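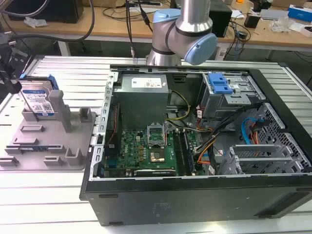

Projet Celex : apprendre par démonstration le retrait d'un disque dur
Rapport de fin de semestre, 18 juillet 2026

Le sujet promettait qu'un bras guidé à distance apprendrait vite à démonter un poste de bureau. Nous en doutions en janvier et nous en doutons encore. Nous avons enregistré 66 démonstrations avec le poste de pilotage Alport, sur une seule tâche : sortir le disque de la tour et le ranger sur le support gris.

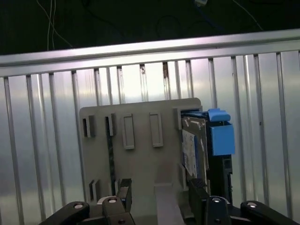

Figure 2. Disque dans son berceau, contre le bord droit du support, vu depuis la pince.

Deux opérateurs se sont relayés. Leurs gestes diffèrent tellement qu'une moyenne n'a guère de sens. Nous avons écarté cinq essais pour perte de synchronisation.
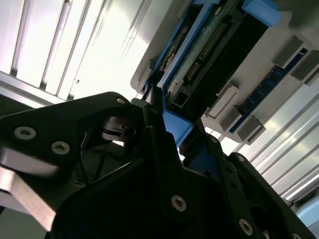

Notre principale réserve porte sur le contact. Le logiciel Soriano enregistre des positions et une ouverture de pince, aucun effort. Or tout se joue quand le doigt appuie sur le berceau bleu, avec la barrette mémoire juste à côté : l'opérateur dose à l'œil, et ce dosage ne figure nulle part dans les données. Ajouter des démonstrations n'y changera rien.

Le jeu final compte 2 496 segments annotés à la main. Le modèle entraîné dessus a réussi 7 retraits complets, tous avec la tour placée comme pendant l'enregistrement. Nous refusons d'appeler cela une généralisation.

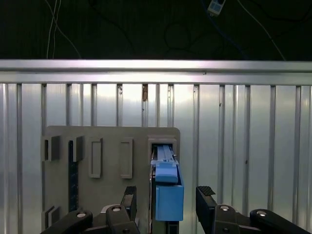

Figure 4. Doigts écartés de part et d'autre du bloc bleu.

Reste à refaire la série avec un capteur d'effort, si le laboratoire d'Orkcombe nous en prête un.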